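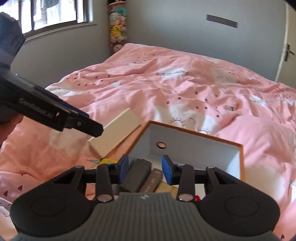

Rellavora Home Handling Set, release 2

Overview

Rellavora is a set of demonstrations of two-handed household tasks, recorded with hand-held grippers in people's homes. There is no robot in the recordings. A person holds a gripper in each hand and does the job with those, and the movement of the grippers and the view from the gripper cameras are saved together. The set is meant for training two-arm policies on packing, opening and closing, and tidying.

Release 2 has 3,000 episodes. Of these, 2,054 passed review and are listed in the main index. The rest are kept in a separate folder called unreviewed and should be left out of any reported results.

Task groups

Ballex: boxes and lids. Rigid boxes with a separate lid, opened, filled, emptied or closed. Work surfaces include beds, desks and floors. Soft surfaces are labelled as such, as a box on a duvet tips and slides more than one on a table.

Tsao: cloth. Folding tea towels, pairing socks, straightening pillowcases.

Esa: small items. Picking up toys, pens and cords and sorting them by colour or kind. This is the smallest group, with 200 episodes.

How episodes are recorded

Operators practise each task before recording. They start with both grippers open and in view of each other, carry out the task at a comfortable speed, and finish with both grippers open again. Dropped items can be picked up and the episode continued, but bare hands must stay out of it. If a hand is used, the episode is marked void.

Items already in the room are left where they are. We don't clear the background.

Files in each episode

left and right: video from each gripper
pose: position and rotation of both grippers
width: finger opening for each gripper
notes: task group, surface, operator code, and any drops or retries

All streams share one clock. Pose is in metres, with the origin at the right gripper's starting position.

Known problems

Tracking drifts when a camera faces a plain wall for more than a few seconds. A fix is applied in the reviewed episodes, with the raw pose kept alongside.

In 400 episodes the width reading is slightly off at full close. Look for width_flag in the notes.

Left-handed operators are under-represented.

Privacy

Everyone recorded has signed a consent form, as has the householder. Faces can appear in the raw video. Don't try to identify anyone, and blur faces before publishing stills.

Contacts

Lai-ching Hsueh: recording and operator training
Chia-jung Tang: file format, index and corrections

Last updated 3/1/26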